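Brolthorpe packs snack assortments for mail-order customers, and for most of its history the packing has been done by hand. The operations manager spent the spring working out what it would cost to change that. We spoke by phone on 5 Aug 2019.

"The arm was the easy part of the budget," she said. "I had three quotes in a week. The grippers took me two months."

The trouble is the product. A single order can mix bars, small twisted packets and single items in clear film, and the wrappers crinkle and slide. Suction cups leaked on the crimped ends. Irkent, the supplier she chose, suggested two-finger grippers with padded tips.

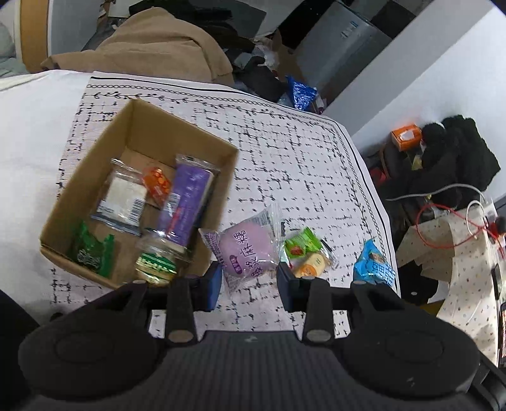
She ordered 8 of them, with replacement pads budgeted at $379 a set. "Pads are a consumable. Put them on the same line as tape and cartons or you'll be asking for money every quarter."

Her other advice is to budget for practice time. She set aside 120 hours of staff time for picking and placing mixed packets, and wishes she had asked for more. "People plan for the purchase order and then stop planning."

She also kept $2,000 back for wrappers and boxes that get ruined along the way. The finance office in Rivera questioned that line twice before signing it.

A second station, at the Bundovley warehouse, is penciled in for September. She has not committed to it. "I want to see what we spend on pads first," she said. "If that number holds, I'll send in the order."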